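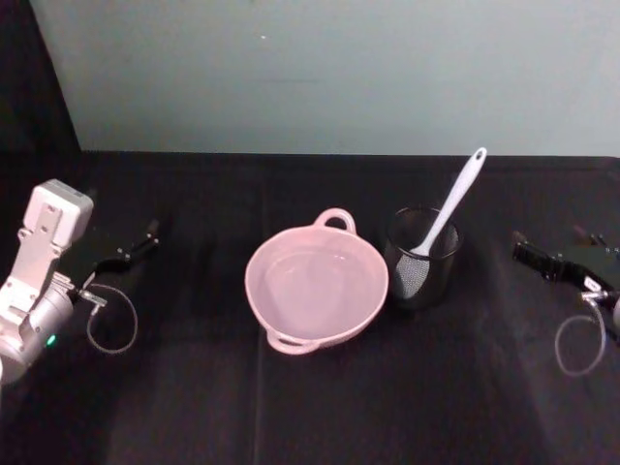

Ticket 4000: black cloth keeps a crease and shifts under the bowl
Product: Pladach table cover, black
Status: Solved
Opened: 16th June

Customer wrote:
I love this cover! The matte black makes every dish pop, and my pink bowl has never looked better. Two snags, though. There's a fold line down the cloth that I can't get rid of, and the whole thing creeps toward me when I stir batter (I stir hard, I admit it). I've tried smoothing it by hand and leaving a stack of cookbooks on it overnight. The line came right back.

Clerum support replied:
Great color choice! Please try a steamer on the back of the cloth, working from the middle out, and let it cool flat. For the creeping, put a Jugah grip liner underneath. Which size is your table, and what do you keep on it?

Customer wrote:
It's 77 inches long. Mostly the bowl and my utensil holder, set up like so:
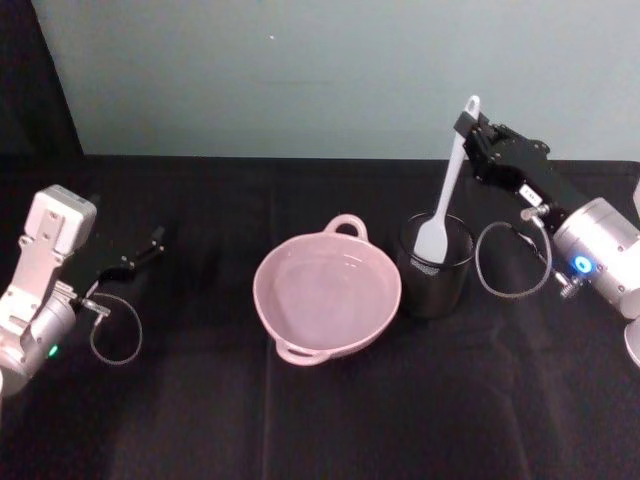
Pink two-handled bowl, black utensil holder and white spatula on the cover.

Clerum support replied:
Thanks, lovely setup! For 77 inches you want the 92-inch liner, trimmed to fit. Keep it an inch short of the edge all the way along.

Customer wrote:
Steamed it twice and the big line is nearly gone. Still some soft creases, but I can live with those. Liner is in and I made a double batch of muffins with no creeping at all. So happy with it! Do you sell the cover in gray too?

Clerum support replied:
Yes, gray is back in November. Closing this one.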